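4.3 Mise en place du set de table et de la nappe Brustance 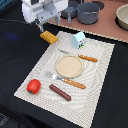 Fig. 12 - Set tressé crème sur nappe noire, avec dînette.

La présente section concerne les sets tressés et les nappes de la gamme Brustance, référence 1304. Elle s'applique à une première utilisation comme à une remise en service après stockage.

1. Retirer la bande de maintien et dérouler le set sur une surface plane, face tissée vers le haut.
2. Laisser reposer 40 minutes. Si les angles se relèvent, rouler le set en sens inverse et recommencer.
3. Dépoussiérer le plateau, puis poser la nappe et lisser du centre vers les bords.
4. Placer le set. Le bord avant peut être parallèle à la table ou orienté en biais.
5. Disposer la vaisselle et les accessoires.

Remarque - Le tissage peut présenter de légères ondulations optiques selon l'éclairage. Il ne s'agit pas d'un défaut.

Attention : ne pas repasser le set. La nappe se repasse sur l'envers, à température moyenne, sans vapeur.

Attention : ne pas utiliser le set comme dessous-de-plat. Pour les récipients sortant du four, employer le support Kowalchuk (voir 4.5).

Entretien

Essuyer avec un chiffon humide après chaque usage. Ne pas immerger. En cas de tache grasse, appliquer le détachant Semanov, laisser agir, rincer à l'éponge et sécher à plat - jamais sur un radiateur.

Révision du 28/09/2018. Rédaction : Lino Mancuso, Flerembridge.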